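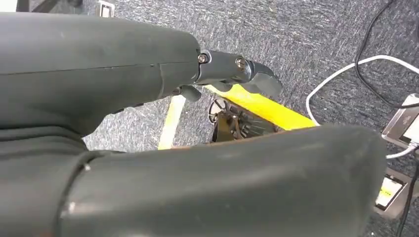
Gripper inspection checklist, bench comparison
Unit under inspection: Juron two-finger gripper, wrist camera fitted
Reference unit: Tilano two-finger gripper, same arm, same controller
Site: Flinidstead test bay
Inspector: Dušan Kovačević
Date: 2018-09-29
Cycles on Juron unit at start of inspection: 1,948
Cycles on Tilano unit at start of inspection: 1,384

Marks used: OK, passes. C, passes with comment. F, fails, do not run. N, not checked.

Section 1. Power and stop functions

1.1 Emergency stop pressed with arm idle. OK
1.2 Emergency stop pressed with arm moving at reduced speed. OK
1.3 Gripper holds its position when the stop is pressed. C
Comment: Juron holds. Tilano relaxes slightly before the brake engages. Same result in June. Keep hands out from under the load with either unit.
1.4 Restart needs a deliberate reset at the controller. OK
1.5 Speed limit set to 80 percent for comparison runs. OK

Section 2. Finger hardware

2.1 Finger screws present and tight. OK
Comment: Checked with the small driver, both fingers. No thread lock added.
2.2 Shell seams closed. C
Comment: Seams do not open under finger pressure. Scuffs and dust marks on the shells, and a small pale chip at a seam. Surface wear only. Chip entered in the wear log; measure again at next inspection.
2.3 Fingertip pads seated. OK
2.4 Play at the finger joints. C
Comment: Slight side play on the Juron, less than on the Tilano. Within the Dimitrov bench limit for both.
2.5 Pinch points marked on the guard sheet. F
Comment: The sheet at the bay still shows the older Tilano finger shape. Replace before anyone outside the test group uses the Juron. Does not stop bench runs by trained staff.

Section 3. Cables and floor

3.1 No cable inside the arm's sweep. C
Comment: Cables on the carpet are to be routed along the wall side before wide moves. Until then, keep to the short test program.
3.2 Connectors fully seated. OK
3.3 Strain relief at the wrist. OK
3.4 Wrist camera cable clear of the finger linkage through full open and full close. OK
Comment: Clearance is tighter on the Juron. A second cable tie was added on the arm side.
3.5 Loose stands, bars and brackets outside the working area. C
Comment: Move back before the low approach tests. The wrist camera does not see an obstacle behind the lower finger, so the operator has to check from the side.

Section 4. Camera

4.1 Image present at controller before motion is enabled. OK
4.2 Lens clean. OK
4.3 Fingertips visible in the image when closed. C
Comment: The thick finger housings take up much of the view. The Tilano blocks less. For floor-level work this is the main point against the Juron.
4.4 Exposure steady near bright surfaces. C
Comment: Bright backgrounds wash out, and reflections on clear or cloudy plastic give false edges. Automatic exposure left on for both units so that results can be compared.

Section 5. Holding tests

5.1 Rigid block, slow lift. OK
5.2 Rigid block, stop pressed during lift. OK
5.3 Curved plastic container, contact from below. C
Comment: Force limit set at level 4. Metal parts near the fingertip can touch the plastic before the pad does if the approach angle is too steep. Lower the wrist and approach again. Do not raise the force to make up for a poor angle.

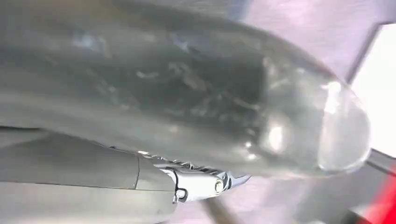 Can the force limit be raised for smooth plastic containers if the grip slips?

Leave it at level 4 and change the approach angle or the pad first. A higher setting needs a new stop test under 5.2 and the inspector's initials on this sheet.

5.4 Container released without dragging on the finger. C
Comment: Open fully before backing away. Partial opening is faster but leaves too little clearance on the Juron.
5.5 Long hold with power on. N
Comment: Bench time ran out. Carry over.

Section 6. Result

Juron: released for bench runs at reduced speed, trained staff only.
Tilano: released, no change.
Open items: 2.5 guard sheet, 3.1 cable routing, 3.5 floor clearance, 5.5 long hold.
Initials: D.K.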